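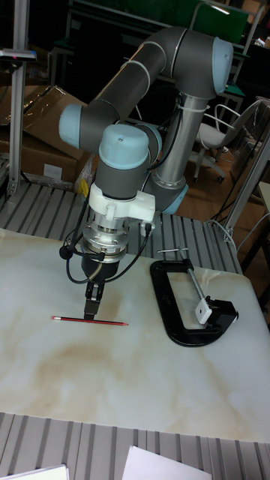

mindik-bench-things
Small set of pictures of bench objects on a marble-patterned board. Part of the Cultum collection, notes kept short.

What's in it
– red pencil, pointed tip
– black C-clamp, always on its side here
– 500 pictures, split into 10 folders

Layout
Pencil to the left, clamp to the right. Watch the brown veins when you're outlining the pencil, keep to its edges and dont follow the pattern. 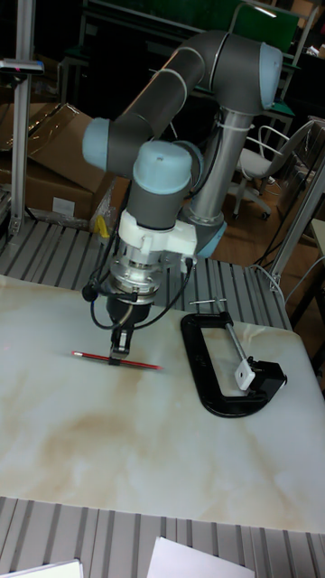 Labels
One word per object: pencil, clamp. Screw and white pad count as part of the clamp. Small loose bits get "other" – even the tiny silver pin. Folders 1 and 2 were relabelled in August, use teh newer files.

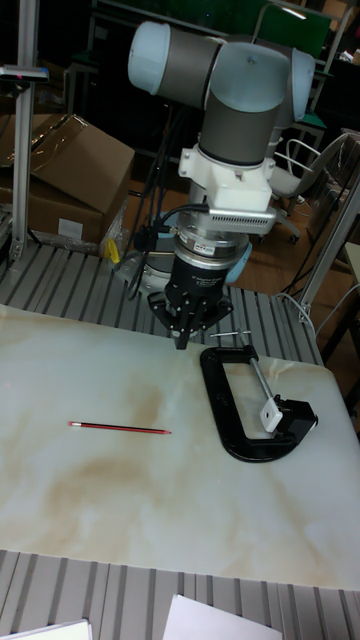 Does the clamp's open middle count as clamp?
Leave it out. Trace the outside, then cut the gap as a hole. 20 older outlines in the Rurow folder still have it filled in.

To do
fix those 20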